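Print this article
E-mail this article

Grelturstead Laboratory Reports First Results of Gripper Comparison

GRELTURSTEAD, 30/12/2021 — The Grelturstead Textile Handling Laboratory has released the first results of a comparison between two hand-held gripper tools used to record how garments are picked up, turned and folded. The work began in September and covered 3,897 recorded handling attempts, divided between a two-finger gripper supplied by Floltine and a softer, wider-jawed model from Najjar.

Both tools are held and closed by an operator and carry a small camera close to the jaws. The recordings are later used to set the motions of an arm mounted over a table, which the laboratory operates with a controller made by Flirneo. The purpose of the comparison was to establish which of the two tools produced recordings that the arm could follow with fewer corrections.

According to the report, the Floltine gripper performed better on flat edges and on single layers of cloth. Operators were able to take hold of a hem at the first attempt more often, and the narrow tips left a clearer view of the seam. The Najjar model was found to be better suited to thick or gathered areas, where the narrow tips tended to catch one fold and leave the next behind.

"The difference was small on towels and large on clothing," said Li-hua Tang, who directed the comparison. "A towel has four corners and they are all alike. Once there is a waistband or a cuff, the operator has to decide what to hold and how much of it, and the shape of the jaw begins to matter a great deal."

Elastic sections were treated as a separate category in the report. Lightweight garments with gathered waistbands and ribbed cuffs draw themselves together when released, and the position of an opening can change between one grip and the next. The laboratory set aside 439 attempts for garments of this kind and reviewed each one by hand.
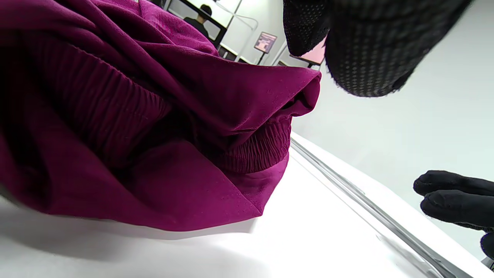 Reviewers also considered the placement of the camera. With either tool, cloth lying close to the lens could fill a large part of the view and hide the point of contact. The laboratory tested 4 mounting positions and selected one set slightly back from the jaws and angled downward. Most of the remaining recordings were made from that position. The report notes that the change improved the view of cuffs and openings but made fine seams harder to follow on pale cloth.

Lighting at the tables was kept even throughout. An earlier arrangement with a single overhead lamp was dropped when reflections from bright work surfaces were found to affect the camera's exposure settings. The report recommends that any laboratory repeating the work record its lamp positions along with its camera settings.

The controller was not part of the comparison, although some findings relate to it. The Flirneo unit accepted recordings from both grippers without alteration, but a short delay in reading the jaw position of the Najjar model required a timing adjustment before its recordings could be used. The adjustment was applied to all files from that model. In 42 cases the timing could not be recovered and the files were left out of the final figures.

Operators were asked for written remarks at the end of each session. Several preferred the lighter Floltine tool for long periods of work and reported less strain in the wrist. Others stated that the Najjar grip gave them more confidence with slippery material — particularly when turning a sleeve or trouser leg right side out. The laboratory did not score these remarks but has printed them in an appendix.

The report does not recommend one gripper over the other for general use. It advises that the Floltine model be kept for folding flat items and the Najjar model for garments with elastic or several layers. It further advises that recordings from the two tools be stored separately until the effect of combining them has been studied.

A second stage will examine replacement jaw pads for both models, including a ribbed rubber pad and a thin felt pad. The laboratory also intends to test a shorter camera bracket, which may reduce the number of occasions on which the bracket touches the cloth as the jaws close.

"We have a reasonable picture of what each tool does well," Tang said. "The pads are the next question, and they are inexpensive to change."

Copies of the report may be requested in writing from the laboratory's main office.

Print this article
E-mail this article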